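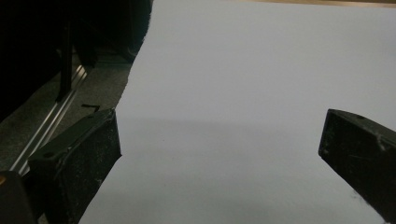
Zornum hand-held gripper kit — questions we get a lot

Last updated July 21, 2021

What's in the box?
Two grippers, left and right. Two triangular marker plates, white. Cables, spare screws, hex key, the card with the login on it. No table, no laptop, no headset. People ask about the headset most weeks. Sold separately, see the Pasia page.

Do I need a robot to use it?
No. You hold the grippers, do the job with your own hands, the kit records it. Robot comes later, if at all. Plenty of customers never own one, they just sell or share the recordings.

What robots does the data work with?
Anything with a two-finger parallel gripper, more or less. We've got ready-made export for the Spanos arm. Others, you'll be doing some conversion yourself. Sample script is in the downloads, it's not pretty but it runs.

How long does set-up take?
First time, allow an afternoon. After that it's plug in, calibrate, go. Calibration is 3 slow passes over a plain surface with the fingers open. Don't rush them — most of the "tracking is off" emails we get are from rushed passes.

What kind of surface should I work on?
Plain and pale if you can. Matte. Glossy benchtops throw reflections and the finger cameras hate it. A sheet or board laid over an ordinary table is fine, doesn't need to be fancy. Tape it down underneath, not on top.
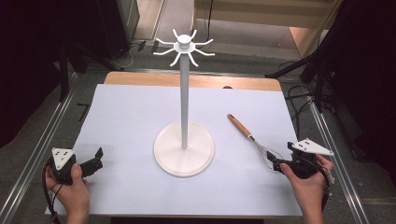
Forough Yazdani

What tasks should I start with?
Kitchen stuff is good. Whisks, mug trees, spoons, anything light with a clear shape. Handles are easier than wire, so pick up by the handle til you get a feel for how the fingers close. Leave glass alone for the first week or so.

Can one person run it?
Yes. Both hands are busy though, so start and stop is by voice or by squeezing both grippers shut twice. Squeezing is more reliable in a noisy room. A second person to reset the objects between takes does speed things up a lot.

How many takes do I need?
Depends on the task, sorry. For a simple pick and place we tell people to aim for about 300 good ones. Move the objects a bit between takes. If every take starts with everything in the same spot the robot learns that spot and not much else.

Do the marker plates have to be on?
Yes, both, every take. That's how the overhead software knows which way each gripper is pointing. Don't write on them, don't put stickers on them, and wipe with a dry cloth only. If one gets bent, stop using it and order a new one.

My cables keep catching on things.
Run them back over the forearm and clip at the elbow. Clips come with the kit now, older kits write to us and we'll post you some. Leave slack at the wrist.

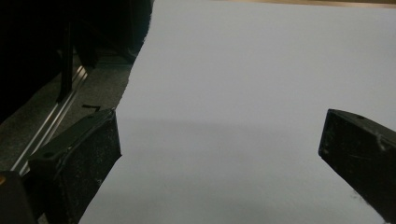 Leave slack at the back of the table too, a metre or so, and keep the coil out of where you're standing. A cable that pulls tight halfway thru a take will shift the gripper and you might not notice until you play it back.

The fingers are scuffed. Do I need new ones?
Probably not. Scuffs and dust are cosmetic. Change them if the tip is chipped, or if the two don't meet square when you close them. One screw in each finger, snug not tight, it's going into plastic.

How do I clean them?
Dry brush first, then a barely damp cloth. No metho, no citrus cleaner, it clouds the camera cover. Let it dry before you plug back in.

Error 803, what is it?
Left and right grippers swapped in the software. Unplug both, plug the left in first, wait for the tone, then the right. If it comes back after that send us the log file.

Can I hire instead of buy?
Yes, from the Prurimbridge depot only. Minimum hire is 4 days, bond applies. September is filling up already so book early if you need it for start of term.

Warranty?
One year on the grippers and cables. Fingers are a wear part, not covered. Dropped units we look at case by case, just tell us it was dropped please, we can usualy tell anyway.

Who do I talk to about bulk orders?
Štefánia Kollár looks after those. Use the contact form and put "bulk" in the subject. Include your delivery address or we can't quote the freight.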